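## Mantenimiento de equipos de sobremesa: módulos de memoria

El taller de Wirolora recomienda apagar el equipo, desconectar el cable de alimentación y tumbar la torre sobre una mesa estable antes de retirar el panel lateral. Los tornillos se guardarán en un recipiente con tapa.

El módulo se sujeta por los bordes y se presenta en vertical sobre la ranura, con la muesca alineada. Si queda inclinado, conviene extraerlo y volver a presentarlo; no debe forzarse.
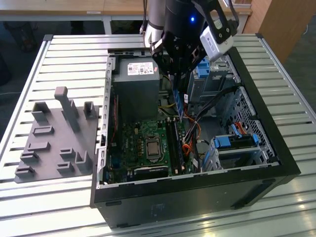 ¿Con qué frecuencia debe limpiarse el interior de la torre?

Cada seis meses en una vivienda corriente, y cada tres si hay animales o moqueta.

Para el polvo se empleará una brocha antiestática o aire comprimido en ráfagas cortas —nunca un aspirador doméstico—. Los cables de alimentación se apartarán con la mano, sin tirar de los conectores.

Antes de cerrar, compruébese que las pestañas de la ranura han encajado. Las consultas se atienden en el mostrador 2, hasta las 18:00. Ficha 27 del servicio de mantenimiento.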